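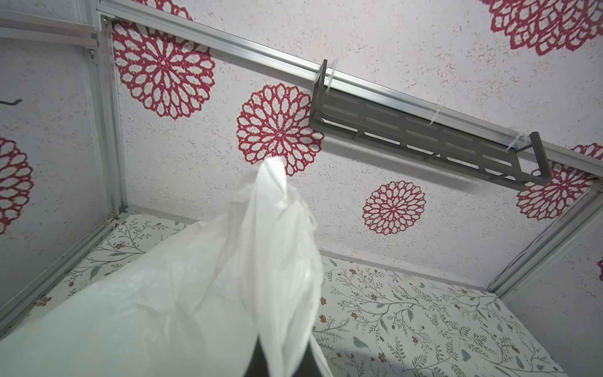 Kendex Fold-Flat Bag Sealer review: a lot of fuss over a freezer bag

August 2020

Kendex says its handheld heat sealer will "close any bag in 2 seconds". I have had one in the kitchen drawer since April, and I'd like to know which bags they tried it on.

The sealer is a white plastic clamp the length of a stapler. You press the jaws together, wait for the light, then drag it along the top of the bag. Crisp packets come out well enough. The seam is a bit wavy but it holds, and I could turn a sealed packet upside down and shake it.

Thin carrier-type bags are another story. The film shrinks away from the heat and leaves a row of little holes, which rather defeats the object. Going faster gave me no seal at all. The leaflet suggests "practising on spare material", and I got through a good many spare bags without improving much.

Then there are the batteries. It takes two, not included, and the box promises 3,000 seals from a set. Mine were flat by the middle of June, and I don't believe I had done a tenth of that. I wrote to Kendex and got a polite reply telling me to use better batteries.

My neighbour Benedita Fonseca has the Kirno version, which plugs into the wall. It is slower to warm up and the lead is too short, but it made a proper job of frozen peas and a half bag of flour. She paid £42 for it. I wouldn't, though I can see why she's pleased.

For comparison I also bought a bag of Crenshaw clips from the hardware shop in Worstead. They are ugly and one snapped in the first week. The rest have kept rice, oats and pasta shut all summer with no batteries and no smell of hot plastic.

Should you buy the Kendex? If you eat nearly a whole share bag of crisps and always leave the last handful, perhaps. It will do crisp packets. For the freezer I've gone back to twisting the top and tucking it under.

Two stars out of five. The second is for the magnet on the back.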